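Cutting back on squeaks in an old floor, part two

Posted 1/7/23

The first post covered finding the squeaks. I walked the upstairs hallway in socks with a roll of painter's tape and marked every board that made noise, then went down and did the same along the ceiling below. Readers asked for the repair itself, so that is what follows, with the parts that failed left in.

The floor is 3/4 inch red oak strip over diagonal plank subfloor. There is no plywood anywhere in the assembly. The planks are face nailed to the joists with two nails each, and most of the nails have backed out slightly over the decades. A squeak in this kind of floor has one of three sources: the oak moving against the subfloor, the subfloor moving against the joist, or the oak strips rubbing on each other at the tongue. The fix is different for each, and the wrong fix does nothing at all.

To tell them apart, have one person stand on the board and shift their weight while another holds a fingertip against the joint between plank and joist from below. If you feel movement there, it is the second kind. I could do this only in the back half of the hallway, over the unfinished storage room. The front half sits over a plaster ceiling that I was not willing to open.

For subfloor movement over the storage room I started with shims. Cedar shims, coated with yellow glue, slid into the gap between plank and joist until they were snug. Do not hammer them. I hammered the first two and lifted the plank enough to create a new squeak a foot away, which took an evening to trace. Hand pressure is enough. Once the glue set I scored the shims with a utility knife and snapped off the tails.

Where the gap ran along more than a foot of joist, shims were not practical, and I used construction adhesive and a 2x4 cleat instead. The cleat goes against the side of the joist, tight to the underside of the planks, with adhesive on both mating faces, then screws into the joist. I used 2 1/2 inch screws with pilot holes. The joists are old and dry, and without a pilot hole the cleats split at the ends. Two did. I cut them up for stove kindling.
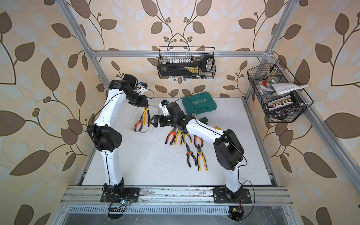

Devendra Pant objected to the cleats when I described them in the comments on part one. He would have run blocking between the joists instead, on the grounds that a cleat stiffens one edge of one joist and leaves the bay free to flex. He also thought the adhesive would make any later repair miserable. He is right about the adhesive. On the blocking, I measured the bays and found heating pipe or old knob and tube (dead, but still stapled in place) in nearly every one, and getting solid blocks past all of it meant notching them until there was little block left. In the one clear bay I did install blocking. It is as quiet as the cleated bays, and I can't hear a difference between the two methods.

The front half had to be done from above. There are breakaway screws made for this purpose. You find the joist, drive the screw through a depth fixture, and rock the head off below the surface. The packet says they work through hardwood. In my floor they snapped early about a third of the time, and the remaining stub sat proud and had to be filed down. Drilling a 3/32 inch pilot through the oak only, stopping at the subfloor, cured this. I wrapped tape around the bit as a depth mark.

Finding joists under a plaster ceiling and a double layer of wood is its own problem. The magnetic stud finder picked up flooring nails, which run everywhere. The electronic one read solid from wall to wall. What worked was measuring from the stair opening, where the first joist is exposed, and stepping off 16 inches at a time. The framing drifts by as much as an inch by the far wall, so I confirmed each one with a fine drill bit in the seam between two strips. A hole that size disappears with a dab of wax.

The third kind of squeak, strip against strip, I treated with powdered graphite and then with talc. Graphite works better and leaves gray smears in the grain that do not come out of an open finish. Use talc. Work it into the seam with a soft brush, lay a cloth over it, and walk on it for a few minutes. Expect to repeat it each winter when the heat dries the boards out.

Pankaj Garg wrote to ask whether raising the humidity would have solved all of it for less effort. Partly. At 45 percent the tongue squeaks mostly go away. The joist squeaks don't change.

Materials used: one bundle of cedar shims, four tubes of adhesive, 10 feet of 2x4, a box of 100 screws with plenty left over, and two packets of the breakaway kind. The cost came to 90 dollars, not counting the talc, which was in the bathroom already.

Two boards by the linen closet still make noise. Both are over the plaster, between joists, and a screw there would catch only the plank. I am leaving them until February, when the floor is at its driest and the gap should be easiest to find.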